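Hard water and the kitchen table

Purkholm's water comes out of limestone, and the utility lists it at 19 degrees of hardness. I ignored that number until the kettle element failed in May. The replacement was easy. Working out a descaling interval took longer.

Citric acid is the cheapest option. I use 2 tablespoons of powder in 600 ml of water, heated to just under a simmer and left for half an hour. Boiling it is a mistake, as hot citric acid can leave calcium citrate behind, and that is harder to shift than the original scale. 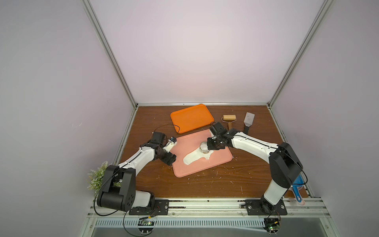 Tamošiūnaitė

The same minerals end up on wood. Wipe a table with a wet cloth, let it air dry, and a gray film builds up over the months. Sweep the crumbs off first, then use a well-wrung cloth and follow it with a dry one. Vinegar will take the film off an oiled finish, along with some of the oil.

I looked at a Misix softener. The cartridge is rated for 3,125 liters, so at our usage it would need changing far more often than I would remember to do it. The kettle gets citric acid every third week for now. The shower head is still untreated, and two of its jets point sideways.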